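Plonbridge Makers Board > Arms and Grippers > Stock fingers or Faltetti pads for whiteboard work?

tinbucket
Posted 2024-11-06

Been running the two-arm bench since June and I'm stuck on fingers. The job is wiping marker off a whiteboard, one arm on the cleaning and the other looking after the board. I've had the stock narrow fingers on both sides and now I'm eyeing off the Faltetti soft pads. Anyone tried them on something squishy? My worry is they're so wide I'll lose sight of the scribble in the wrist camera.

Corrado Rizzi
Replied

I've got a set of the Faltettis and I like them a lot, with one grumble. They hold foam beautifully, you can lean on the board and the foam stays put. The grumble is the width, same as you guessed - on my wrist view they cover a fair whack of whatever you're trying to rub out. I moved the camera bracket up a notch and that helped a bit.

What controller are you on? If it's the Frimpong you can cap the closing force and the stock fingers behave a lot better.

tinbucket
Replied

Frimpong, yeah, firmware 1319. Didn't know about the force cap! Where's it hiding?

Corrado Rizzi
Replied

Parameter 3871, under the gripper page. Default is way too keen. I run mine at 11 and go up from there.

mossyvalve
Replied

Going to disagree with Corrado on the pads, sorry mate. I had them for a couple of months and went back to narrow fingers. Foam is easy, anything will hold foam. Where the pads fell over for me was the board edge, because they're too fat to get under it and they just shove it across the table. If your second arm has to grab or steady the board I'd leave the pointy ones on that side, no question.

Corrado Rizzi
Replied

Fair enough on the edge, but who says both arms need the same fingers? Pads on the wiping arm, stock on the other. Sorted.

mossyvalve
Replied

Then you're calibrating 2 different grippers every time you swap something. No thanks.

tinbucket
Replied

Had a go with the force cap this arvo, still on stock fingers both sides. Left arm has the yellow bit, right arm is over at the red border. I've got the board sitting on an angle on purpose, so the policy can't just learn one straight sweep.
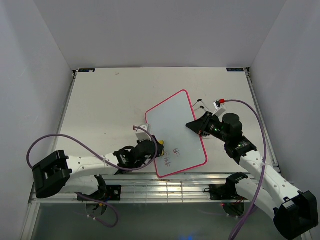
Re: Stock fingers or Faltetti pads for whiteboard work?

Jianguo Lü
Replied

Nice clean bench! Before you spend money on pads I'd look at the left wrist. The closest scribble is partly behind your gripper already, and that's with the narrow fingers. Wider ones will only make it worse. I'd try a longer finger first - Fonberg do a blank you can trim to suit, and it gets the wrist back from the board.

Also give those purple cables a tug test with the elbow fully folded. The left one makes a pretty tall arch and mine used to catch.

mossyvalve
Replied

Seconding longer fingers. They do flex more though, so you may have to bump that cap up again.

Corrado Rizzi
Replied

I still reckon the pads are worth a crack, but I can see the point about the view. Tinbucket, if you want to borrow mine before buying, send me a message.

tinbucket
Replied

Cheers all. Corrado, message sent. I'll order one Fonberg blank as well and put it on the left arm only, and mossyvalve can tell me off about the calibration later.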